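Testidus Mattress Topper Guide
Section 3: Making the Bed Over the Topper 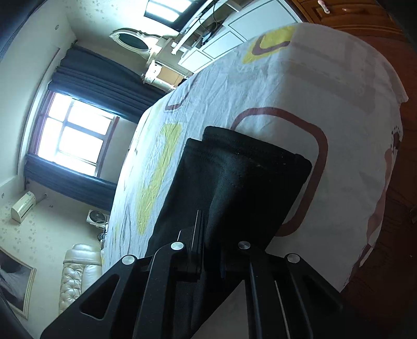 One owner of the Testidus topper wrote to us after the first edition of this guide that the fitted sheet kept popping off at the foot end, and asked whether the section on sheets could come before the section on washing. It now does. The same owner wanted the strap directions written out in full, and those are in 3.3.

Read Section 2 (Unpacking and Airing) before you start. The topper must have reached its full height before any bedding goes on. If one corner is still lower than the rest, leave it uncovered and check it again in 12 hours.

3.1 What you need

The topper, fully expanded
The 4 corner straps from the small bag (Mengal model) or the sewn-in straps (Nelholm model)
A mattress protector, if you use one
A fitted sheet deep enough for the mattress and topper together
A flat sheet, pillowcases and blankets as you like

The straps are the same for all bed sizes. The sheet is not included.

3.2 Checking the sheet depth

1. Lay the topper on the mattress with the label at the foot end.
2. Measure from the top of the topper straight down to the bottom edge of the mattress. Measure at the side, near the middle of the bed.
3. Add 2 inches to that number.
4. Compare the result with the pocket depth printed on the sheet package.

If the pocket depth is smaller than your result, use a deeper sheet. A sheet that is too shallow will pull the corners of the topper inward and may leave a ridge along the edge.

Note: Cotton sheets can shrink by up to 5 percent in the first few washes. Wash and dry a new sheet before you decide whether it fits.

3.3 Attaching the straps

Mengal model:

1. Find the loop on the underside of each topper corner.
2. Thread the flat end of the strap through the loop and fold it back on itself. Press the hook-and-loop patches together.
3. Lift the mattress corner and pass the free end of the strap underneath.
4. Slide the buckle until the strap is snug. You should be able to fit a finger under it.
5. Do the two head corners first, then the two foot corners.
6. Go back to the head corners and tighten again if needed.

Nelholm model:

1. Start at the head of the bed.
2. Pull each elastic strap down over the mattress corner until it sits flat underneath.
3. Smooth the topper toward the foot with your forearm.
4. Pull the foot straps over the last two corners.

CAUTION: Lift with your knees bent. King size mattresses should be lifted by two people.

CAUTION: Do not use safety pins, staples or sheet clips with metal teeth on the topper. They tear the cover, and a torn cover is not covered by the warranty.

3.4 Putting on the protector and fitted sheet

1. Put the protector on first, with the waterproof side down.
2. Find the corner of the fitted sheet that has the care tag. On most sheets this corner goes at the foot of the bed. Check your package if you are unsure.
3. Fit one foot corner, then the head corner diagonally across from it.
4. Fit the other two corners.
5. Run your hand along each side and tuck the elastic fully under the mattress. It should grip the mattress, not the topper.
6. Smooth out wrinkles from the center toward the sides.

If the sheet pops off at the foot end, remove it completely, check that the foot straps are tight, and start again from step 3. Pulling the one loose corner down harder usually brings up the opposite one.

3.5 Flat sheet and blankets

1. Spread the flat sheet with the wide hem at the head and the printed side facing down.
2. Leave equal lengths hanging on both sides.
3. Tuck in the foot end.
4. At each foot corner, lift the side of the sheet up onto the bed to form a triangle, tuck in the part that hangs below, then bring the triangle down and tuck it in.
5. Add blankets. Heavy blankets can stay untucked.

Electric blankets and heating pads must not be used under the topper or between the topper and the mattress. For use on top of it, see Section 6.

3.6 Changing the bedding

The straps can stay in place when you change sheets. Strip the bed from the head end and leave the topper uncovered until it feels dry to the hand before you put on clean bedding.

Dark bedding and clothing can leave color on a pale topper cover during the first washes. Wash dark items separately until the rinse water runs clear. The Brendeo replacement cover fits both models and is sold by bed size.

Turn the topper head to foot every 2 months. Undo all straps first. Do not flip it over; the underside has a non-slip coating and is not made to be slept on.

3.7 If something is not right

Topper slides to one side: Tighten both straps on the opposite side. Check that the non-slip side faces down.

Strap too short: Mengal owners can order strap extenders, part number 4000. The Nelholm straps cannot be extended.

Edges curl up: Take off the fitted sheet and let the topper lie flat overnight. Repeat the depth check in 3.2.

Rustling noise: The protector is probably bunched. Take off the sheet and smooth it.

Continue with Section 4, Washing the Cover.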